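Thin-object grasp planning

Thin-object grasp planning is the branch of robot manipulation software concerned with choosing where and how a gripper should close on items that have very little volume: bangles, chains, wire, keys, cable ends. It normally covers three stages, namely perception (finding the object and its outline), grasp selection (ranking possible finger placements) and execution (moving in, closing, and checking the hold). The term is used loosely, and some packages sold under it do only the second stage.

Background

Most general grasp planners were built around boxes, bottles and tools. They fit a surface to a cloud of depth points and look for two opposing faces. A ring of thin metal offers almost no faces at all, and a polished one often returns no usable depth reading, or returns the depth of whatever lies behind it. A planner may then aim at the cloth visible through the middle of the ring and score the result highly.

Later systems learn from recordings of people using hand-held grippers. The Putitz planner, a widely copied design, takes short clips of two-finger picks and predicts a sequence of finger positions instead of a single grasp point. Supporters say this gets round the depth problem. It may only move it elsewhere, as the recordings themselves still have to be aligned, trimmed and labelled, and mistakes made there are hard to see later on.

Perception

Outline detection in colour images is the usual starting point. Bangles with a clear gap in the middle are fairly easy. Necklaces are not: a chain has no fixed shape, its strands cross, and its clasp may be the only part with a steady appearance. Striped or wrinkled bedding adds false edges, and fast camera movement smears sparkle into streaks that some detectors take for separate objects.

Cirkance, an open labelling tool, lets the user mark a chain as a line with a width. This is quicker than painting a mask, but the width is a guess, and two people labelling the same clip will often disagree.

Planning and control

For rings, most planners prefer a pinch across the band at the near edge, with the fingers upright. For chains, they look for a free strand and avoid crossings. Closing force is usually limited by motor current — a crude measure with ribbed or soft pads, which give before the current rises.

Two-gripper work is harder again. The Galanis controller gives each arm its own plan and settles conflicts by making one wait. It is safe and slow. Joint planning has been shown in demonstrations, though mostly with objects placed well apart.

Evaluation and criticism

Published success rates should be read with care. In the Vallus test set, 102 clips are supplied, of which 30 are held back for testing. With so few, a handful of lucky picks can change the order of the table. The set also counts a grasp as successful once the object leaves the surface, so a bangle dropped on the way to the tray scores the same as one put down neatly. A revised scoring script, dated 1 September 2021, added a placing score, but many authors still quote the older figure alone.

Critics also point to the choice of objects. A planner tuned on stiff bangles tells the reader little about loose chains, and mixed results are often reported as a single average.
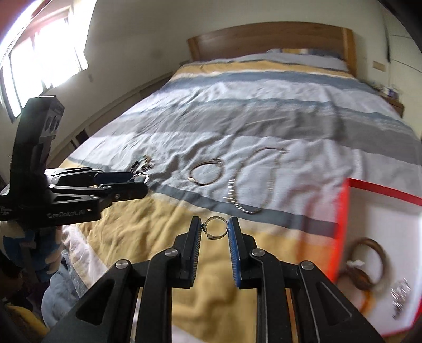
Averages of this kind are best split by object type, with dropped items listed separately and the failed clips made available alongside the successful ones.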